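Right, a little thread about snack shelves, as I promised Vivek I'd write up what we did with the one at the Dedcombe hall and I keep putting it off. Get a cup of tea, I do go on a bit!

So until last May all the drinks and crisps for film night lived in a cardboard box under the table. Everyone had to get down on their knees for a bottle of pop, and the crisps came out as crumbs (mostly at the bottom, where the good ones were).

Carter Leclerc had a wire mesh shelf going spare from his old flat and brought it round on the bus, bless him. It's only a light thing, thin dark metal, open at the front, but it has made such a difference.

The rule we settled on is bottles on the bottom, bags on top. Heavy things keep the whole lot steady and you can see what's left without moving anything. I did try it the other way round for one evening and I won't be doing that again.

Crisps go in a single row, lying down. If you stack them the one underneath always gets squashed, and then somebody's little one gets a bag of dust and there are tears.

Glass bottles I like near the front, where small hands don't have to reach past them and knock everything over. The big plastic ones can go behind. Vivek says I'm fussy about this and he is quite right — but we haven't had a breakage yet.

Do check the mesh before you buy one, by the way. If the gaps are too wide the narrow bottles wobble, and you end up putting a tea towel down, and then you can't see the shelf and you may as well have the box back.

We had nearly 100 people through the door over the last season and I only had to mop once, which I'm claiming as a triumph.

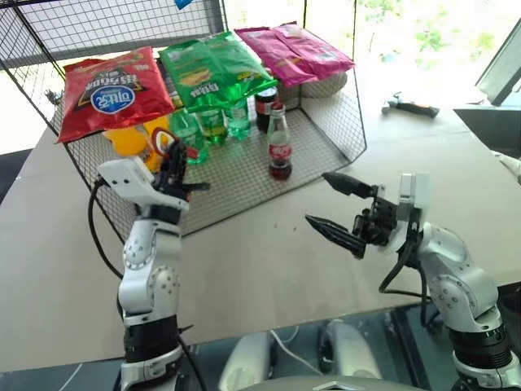 Anyway, next on my list is the cupboard with the paper cups in it, and I've found 40 lids in there that don't fit a single cup we own. If anyone in Dedcombe can use them, do shout and I'll drop them round!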